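Boards > Facilities & Cleaning > Shop Talk > Tech and Equipment

Search this forum Advanced Go

Grippers on shift – anybody elses crew doing this?

mopbucket_ray
13 December 2023

Quick one, on break. Our outfit (Forken, we do office interiors, nights and some days) signed up for this thing with Ondby where part of the crew works with hand-held grippers instead of their hands. You do the job the way you'd normally do it only through the gripper, it gets recorded, and the recordings go to teach a robot. That's how it was explained to us anyway. In a ten minute meeting. Standing up.

29 of us on the contract. Nobody was asked, there was a sheet with names on it. I'm on the sheet.

Not looking to start a war just want to know who else has been through it and what changed after. Hours, pay, who got moved where. Do they count you slower because you ARE slower with the thing. My lead says no. Paper says nothing.

Share 4

glasslady
Been through it, different company. You will be slower. Way slower the first week, then just slower. Get it in WRITING that your floor count doesn't apply on gripper days. We didn't and two people got talked to about their numbers before anybody upstairs put it together.

Also your wrists. Ask for rotation.

tk_dayshift
so you're training your replacement and they didn't even buy you a pizza

mopbucket_ray
there was pizza. it was cold

hank.o
I'll be the guy who says it, this stuff is years off for real cleaning. I've watched the autoscrubbers come in since forever and every site still has a person walking behind one untangling it from a phone cord. Big open floor, sure. Edges, glass, chairs, desks with somebody's lunch on it, no way. Take the easy shift and enjoy it.

glasslady
hank the autoscrubber took a position at every site I've worked. One, each. You say somebody walks behind it – yeah, one somebody. Used to be more

hank.o
Those were people quitting who didn't get replaced. Nobody got walked out.

glasslady
Same number of checks at the end of it Hank

mopbucket_ray
Ok people were asking in DMs what the thing looks like in use so heres one from the front offices at the Becerra building.
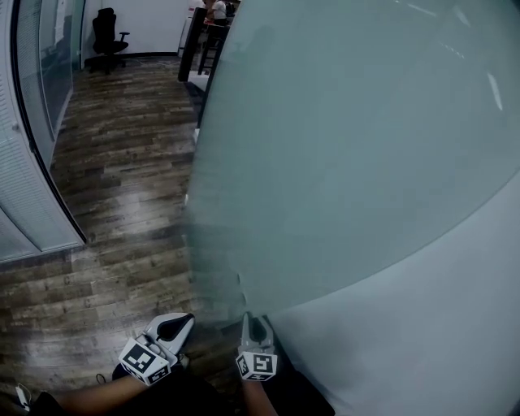
Gripper down low at the bottom edge of the frosted panel. White cubes with the black squares are the markers, one on each finger.

The cubes are how it knows where the fingers are, or so they told us. Fingers are kind of stiff with the rubbery pads inside. Low curved edges like that one are the part I'd do without thinking with a bare hand, and with this you're thinking about every inch. You go at it bent over with both arms and your back tells you about it later.

Did a few runs like that then had to do them again because the upload hadn't gone through. Clondance is the app for that part. Spinning circle, spinning circle, then it asks if you want to rate your experiance.

tk_dayshift
one star

pferris_union
Steward here, west side, not your local so take it for what it is. Things to ask for, in whatever order:

– Is this a change in duties under your agreement. If you have an agreement. If you don't, read your handbook for "other tasks as assigned" and groan
– What's recorded besides the work. Sound? Faces of tenants walking by?
– Does your supervisor see the recordings and can they be used to write you up
– Premium pay for it. We got 2 dollars an hour on ours. Took a grievance to get there and everybody said it couldn't be done

Third one is the big one imo. A recording for a robot company is one thing, a recording of you leaning on a wall at 3am is another.

mopbucket_ray
Sound they said off. The supervisor one I asked tonight. Our supe is Refugio Carrillo and he's straight with people, he said he doesn't have a login and doesnt want one. Asked him if Alby Lowther has one (Lowther's the account manager) and he said go ask Lowther. So.

bev_in_buildings
Other side of the desk here, I manage a property, not yours. Going to get yelled at. We have the same pitch on the table from a different vendor and the reason I'm considering it is I can't fill nights. I've had an open req since summer. Two people interviewed and one started and was gone by the weekend. If a machine could do the glass partitions and the low edges between 11 and 4 I'd put the crew I do have on restrooms and kitchens where I get the complaints.

No plan to cut anybody. I know how that sounds.

glasslady
Raise the night rate. You'll fill it.

bev_in_buildings
I've asked. It's the contractor's rate and they bid low to win it, and before you say it yes we picked the low bid.

tk_dayshift
wow somebody said it out loud

hank.o
Bev so what you're describing is the crew gets all the restrooms. Have you cleaned restrooms for a full eight. Glass is the break. Glass is where you stand up straight and look out a window for a minute. Take the glass away and what's left is the worst of it all night long.

bev_in_buildings
That's fair and I had not thought of it like that. Going to bring it up.

glasslady
Hank and I agree on something, somebody write it down

Hank is right though. That's what changed for us. Same hours, same pay, same heads for now. But the mix changed. The vendor wanted glass and desks and chairs recorded so the gripper people got glass and desks and chairs, slowly, and everybody else picked up the rest. The people NOT on the sheet got madder about it than the people on it. Two friends of mine quit speaking over it.

mopbucket_ray
This is already happening. Guy on my crew called me "the hand model" in front of everybody. Funny the first time.

And its my mix too, I get a nice wood floor office with blinds and a few chairs and he gets the third floor kitchens. I'd be sore too

nightowl_dez
Does it matter what the building's like? We're in an old one, 1932, every door is a different height and there's steam pipes where your head goes. Boss says they'll never bother with us

pferris_union
Dez I wouldn't bank on it. They told one of our sites they WANTED the odd buildings. More different rooms the better. Could be sales talk.

nightowl_dez
great

r_quillen
I did the gripper thing for a few months and liked it. Don't jump on me. I have a bad shoulder from carpet extraction, and it was the first time in years anybody asked me HOW I do something. The vendor girl asked why I always start a panel from the low corner and I explained it and she wrote it down. I've had supervisors for fifteen years who never asked me anything but where's the cart.

Do I think it'll cost jobs, yeah probably down the line. Also think it's coming whether I hold it or not and I'd take the extra money and the desk-height work.

tk_dayshift
did you get extra money

r_quillen
gift card

tk_dayshift
lol

pferris_union
See this is what I'm talking about. What you know about starting low is worth something. They know it is or they wouldn't be in your building. Quota on one of these I saw was 2000 clips. That's 2000 pieces of somebody's know-how for a gift card.

r_quillen
I mean I've been giving it away for regular wage up to now so

hank.o
Still say years off. My nephew's in a warehouse, they brought in an arm for boxes, it's sitting under a tarp.

mopbucket_ray
Update, got Lowther on the phone before shift. What I got:

He does have a login. Says it shows clip counts per site and that's all, no names. Asked for that in writing, he said he'd "circle back".

Floor count is waived on gripper days. THAT one he put in an email to Carrillo and Carrillo taped it up by the time clock so thanks glasslady that was you.

Rotation – he said talk to Carrillo. Carrillo said fine, we swap weekly, anybody who wants a turn gets one and anybody who wants off the sheet is off. So hand model is on the gripper next week. He's already complaining about the strap.

Extra pay he laughed. Not mean about it. Just laughed.

pferris_union
Good start. Send him an email tonight saying "per our call" and list what he told you about the login. Doesn't matter if he answers. You have it with a time on it.

mopbucket_ray
will do. whats a good way to say the pay part without sounding like I'm threatening

pferris_union
You're not threatening, you're asking. "Crew would like to discuss a differential for recorded shifts." One line. Get other names under it, sheet people and non sheet people both. I'll DM you the wording we used.

glasslady
and wrist brace. The cheap one from the drugstore is fine

mopbucket_ray
bought it yesterday. ok break's over, will post when Lowther answers

17 people are following this topic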